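Lusex Reading Rooms, Civalow District
Progress report to the Åberg Fund
Reporting period: November to March
Submitted April 6, 2026

1. Short overview

In this period the work went mostly as we planned it, with one serious delay and one change that we want to ask you to approve. Our three reading rooms in the Civalow district are open. The fourth, in Gurkia, is not open yet. We explain the reasons in section 4.

The grant has the purpose to give adults who left school early a quiet place to read, to borrow books and to get help with letters and forms. We remind you of this because in the last months we had many requests to use the rooms for other things, such as birthday parties and a choir. We refused the parties. The choir was allowed to practice in one room in the evening, when the room is closed for readers, and it pays for the heating.

2. Readers and loans

At the end of March we had 221 registered readers. In the application we promised 200 for this point, so we are a little above the target. However, I must be careful with this number. A registered reader is a person who filled in the card and received a borrowing number. Not all of them came back. We do not have a good method yet to show who is an active reader, and we know that you asked for this after the last report. From this spring the desk workers put a stamp on the card at each visit, and in the next report we will be able to give the real number of visits.

The loans are strongest in three groups of books: cooking and gardening, short novels in large print, and the driving theory book. The driving theory book is almost never on the shelf. We have bought more copies and also they are never on the shelf. Two copies did not return, and we wrote to the borrowers with a friendly letter. One of them answered that he passed the exam and gave the book to his cousin, who is now also registered.

The poetry shelf is used less than we hoped. In the first year we spent too much on it, and this was our mistake. We do not plan to buy more poetry from the grant money.

3. Help with letters and forms

This service started slowly. In November there were afternoons when no person came to the help desk. We think the sign was one reason. It said "Literacy Support," and several readers told us later that they felt ashamed to sit under such a sign. We changed it to "Letters and Forms" and after this the desk became busy. In the full period the desk helped with 38 cases that needed more than one meeting. Small questions, for example where to sign or what a word means, are not written down.

The most common subjects were rent contracts, heating bills and school letters. We had also some cases that were too difficult for us, mainly debt. For these we have now an agreement with the legal advice office in the town. The reader receives a paper with the date of the meeting and the list of documents to bring. Before, we only told the address, and many readers did not go.

One point we want to improve is privacy. In the second room the help desk stands very near to the newspaper table, and the people who read the newspaper can hear everything. We tried to move the desk behind the shelves, but there is no electric socket there and in winter it is too dark. We have asked the owner of the building for a socket. He agreed by telephone and we wait for the written answer.

4. The Gurkia room

The opening was planned for November. It did not happen. The roof of the old post office was in worse condition than the inspection said, and after the first heavy rain there was water on the floor of the back room. No books were there at this time, only shelves, and they could be dried. The municipality accepted that the roof is their responsibility, but the repair had to wait for the end of the frost.

The roof work is now finished, except the gutter on the north side. The painting inside has begun. We expect to open in the early summer, and we prefer not to promise a day before the gutter is done and we have seen one strong rain without a problem.

The books for Gurkia, 41 crates, are kept in the cellar of our first room. The cellar is dry and we check it every week. The crates are numbered, and the list of contents is ready. Unfortunately the list was made by two persons with two different systems, so some titles are written by author and some by subject. We are correcting this now, so that the shelves can be filled in a few days when the room is ready.

5. Money

The spending is below the plan, and the cause is almost only Gurkia, where we did not pay rent, heating or wages for the desk. The other three rooms spent close to their budgets. Heating was more expensive than planned in all three. We covered the difference from the line for furniture, as the contract permits for small amounts, and we bought no new chairs in this period. The old chairs are acceptable, but the readers complain about them and they are right.

The full table of costs, with copies of the invoices, is sent to your office in a separate envelope. One invoice, for the printing of reader cards, has the wrong address of our association on it. The printer will send a corrected one. The amount is correct.

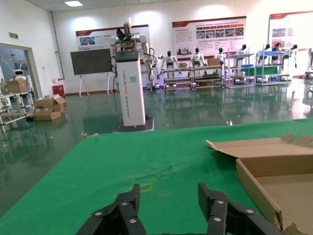 We ask for your approval of one change. The money that was not used for the Gurkia rent cannot be used there later, because the rent will start only from the opening. We would like to move it to wages, so that each of the three open rooms can stay open one more evening in the week. Many of our readers work in the day and they come at the end of the opening time, when the desk worker is already counting the books. We believe one longer evening would help them more than new furniture. If you do not agree, we will keep the amount separate and return it at the end of the year.

6. Staff and training

We have 7 paid desk workers, all part-time. One left in the winter for a full-time position and was replaced after a few weeks. During these weeks the third room was closed in the mornings. We put a notice on the door, but some readers still came and were disappointed, and we apologized to them.

All desk workers took part in a two-day course on how to write in plain language. The course was useful, especially the second day, when everybody had to rewrite a real letter from a water company. On the first day there was too much theory. We told this to the trainer and he will change the order for the next group.

7. Next period

Until the next report we want to do the following work:
- finish the book list for Gurkia and move the crates
- open the Gurkia room
- collect the visit stamps from the cards each month
- get the written permission for the socket in the second room
- repeat the reader survey with shorter questions

About the survey: the first version had four pages and most readers stopped at the second. The new one has one page. We would be thankful if your office could look at it before we print it, as you have more experience with such questions. We will send the draft by regular mail together with the corrected invoice.

We thank the Åberg Fund for the patience with the delay in Gurkia. If a visit is possible, the best time is after the opening, but the three other rooms can be visited during all normal hours without any notice to us.

The project office, Lusex Reading Rooms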